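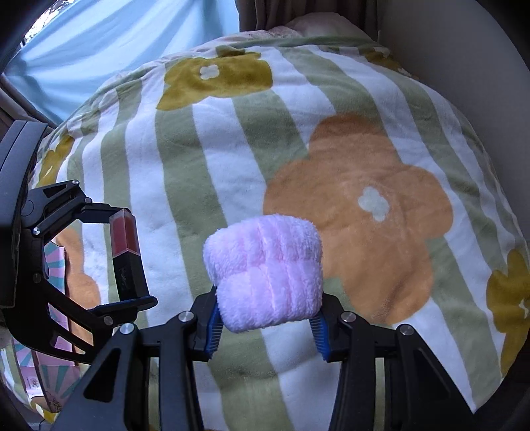
Mosdale, Jun 19, 2023

The Stultar finishing plant takes outside visitors twice a year, and the June visit was limited to the dyehouse, the raising and shearing hall and the test room. Knitting was closed to us because two machines were being re-needled. Our group met at the east gate, signed for ear protection and was taken through by Kanini Kimaro, who runs wet processing.

The plant buys polyester yarn, knits it into a loop-backed fabric and turns that into fleece for blankets, towels and robe linings. Most of what we were shown was in pastel shades, pink in particular. Pale colors are harder to run than dark ones. A small dosing error that would vanish in navy is plain to see in a light pink, and any oil carried over from knitting shows as a yellow cast once the cloth is heat set. Kimaro's department scours every pastel lot before dyeing for this reason. Dark lots are scoured and dyed in one bath.

The dyehouse has 8 jet machines in a single row. Each is loaded with fabric in rope form, sewn end to end, and the liquor carries the rope around. Disperse dye goes on under pressure, above the boiling point of water, and the cooling rate afterward is held low to avoid crease marks. I asked whether the marks could be taken out later on the stenter. Kimaro said some can, but a crease set during fast cooling usually stays, and the lot is then redyed to a darker shade or sold as seconds.

From the jets the cloth is spun, opened to full width and dried. It then goes to raising, the loudest part of the building. The raising machine is a large drum carrying smaller rollers covered in bent wire. The wires catch the loops on the back of the knit and break them into loose fiber. Stultar makes 3 passes on towel weight and fewer on robe lining. Too little raising leaves a thin, patchy pile. Too much weakens the base, and the fabric fails the burst test. Settings are kept on printed cards clipped to each machine, with corrections in pencil.

Shearing follows. A spiral blade levels the pile, and the cut fiber is drawn off through ducts to a baling press. The bales go to Chukwu, a firm that uses them as filling. The duct filters are changed every shift, and the one we saw being changed was packed solid with gray-pink lint.

The test room was the most useful stop for me. Kheri Kombo showed the pilling test, in which samples are tumbled in cork-lined boxes and graded against a set of photographs, and then the absorbency test. The second matters because polyester does not take up water readily. A fleece towel depends on a finish, applied in the last bath, that lets water spread along the fibers. Kombo places a drop on the surface and times its disappearance, first on new cloth and again after 14 washes. The washed figure is the one that goes on the certificate. Fabric softener in home laundering shortens the life of the finish, and the care label now says so.

Lot traceability is handled with a system from Cleltell. Every roll gets a number at the jet and keeps it through cutting and hemming. Kombo pulled up lot 2667 and read off the dye recipe, the raising card and the shade reading against standard. The shade reading is taken after shearing, as the raised surface scatters light and looks paler than the same cloth flat.

Water reuse was covered only briefly. Rinse water from pastel lots is collected and used to scour dark ones. Heat is recovered from the hot drain through a plate exchanger, which was under insulation and could not be inspected.

The next visit is in August and should include knitting. Names go to the gate office, closed shoes are required, and phones must be left in the lockers before the dyehouse.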